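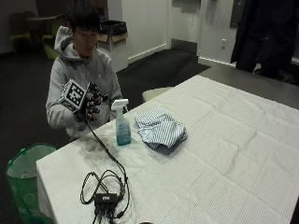 At the long table, September.

The office at Lenihan has a hot water problem, or had one, and I have spent more of my own time on it than the job title justifies. These are my notes, mainly so that I can find them again when the same thing happens in another building.

The plumbing is simple. A gas boiler in the ground floor cupboard heats a cylinder, the cylinder feeds a flow pipe that climbs through the building, and a return pipe brings the unused water back down. A small bronze pump on the return keeps the loop moving so that nobody has to run a tap for a minute before it warms up. There are three branches off the loop, one per floor. Each branch has a balancing valve where it rejoins the return.

The complaint was that the top floor kitchen took ages to run hot in the morning and was fine by lunch. Complaints that fix themselves by lunch tend to be blamed on the timer, so the timer had been replaced twice before I was asked. The second one is a Gullonent, a decent unit with a clear display, and there was nothing wrong with it. There was probably nothing wrong with the one before.

I began by strapping temperature probes to the pipes. Strap-on probes read low, as they measure the outside of the copper and lose some heat to the air, but if they are all fitted the same way the error is much the same everywhere and the differences are still useful. A turn of foam lagging over each one helps a good deal. I put one on the flow as it leaves the cylinder, one on the return just before the pump, and one on each branch return above its valve. The logger is an old Fitesix, which saves to a card and has no opinions about the internet.

By the time I pulled the card there were 2605 rows on it. Most of them were dull. The flow temperature came up at 6 in the morning as the timer intended and held steady all day. The ground floor return followed it within minutes. The middle floor was a bit slower. The top floor return sat at room temperature until people started using the kitchen, then jumped, then sagged again whenever the taps were left alone.

So water was reaching the top floor only when somebody drew it. The loop was circulating through the two lower branches and ignoring the third. Water takes the easiest route back to the pump, and the ground floor branch, being shortest, is very easy indeed unless its valve is throttled. I went to look at the valve and found it fully open. So was the middle one. The top one was set to 2 on its dial, nearly shut, exactly the reverse of what you would want.

I asked Sekar Goh, who looked after the building before the current arrangement, whether he remembered anyone touching them. He thought they had been left that way after the Onden heaters were taken out, when the top floor was on a separate supply and the branch was hardly needed. It sounds plausible. There is nothing written on the schematic in the cupboard, which still shows the Onden heaters.

Setting the valves took an afternoon. The method is tedious: open the furthest branch fully, throttle the nearest one hard, leave the middle somewhere between, then wait for the temperatures to settle before moving anything again. The waiting is where people go wrong. Each change needs roughly an hour, and if you adjust sooner you are chasing the last adjustment. I also bled the high point on the top floor, which spat for a few seconds and then ran clear.

After that the three branch returns came within a few degrees of each other, with the top still slightly behind. I could probably close the gap by turning the pump up from its lowest speed, but it hums at the next setting and the cupboard backs on to a meeting room.

Things still to do: lag the bare section of return behind the boiler, write the valve positions on a tag and wire it to each valve, and correct the schematic. The tags are already in my bag. The probes are staying on for now, as the pump strainer has not been opened in years and I would like a set of readings from before I clean it.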